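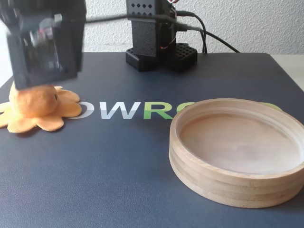
Home Newsletter Back Issues Members Contact

What the second arm will really cost

The arm is the cheap part. I put this in writing last February, Abelardo Rivadeneira read it out to the whole room, and we then budgeted for an arm and very little else. So let me try again before the Polar order goes in.

Hodoroagă has quoted us $1000 for the new kit, fingers included. Fine. Now add a spare set of motors, because our present gripper eats them at the rate a toddler eats crackers. Add a power supply that belongs to this arm and no other. Add cables – then add more cables, as the ones in the box always stop just short of the outlet. Tipene Costigan priced the lot at Hamard and came back with another $141, before shipping, looking like a man who had been to the dentist.

The props, I'm happy to report, remain within our means. An orange plush octopus and a round wooden tray are still the most dependable equipment we own, and neither one has ever needed a firmware update. Please stop proposing a "professional" object set. The Clandent catalog wants real money for foam blocks, and the octopus is softer.

Two things I need from you. If you plan to use the new arm, tell me how many hours a week, and be modest: last time we were promised 8 and got one. And if you want a second mat, measure your table first. Delivery is 6 weeks from the day we pay, so replies to Tipene by the end of the month, please. He has the spreadsheet and has asked me to stop editing it.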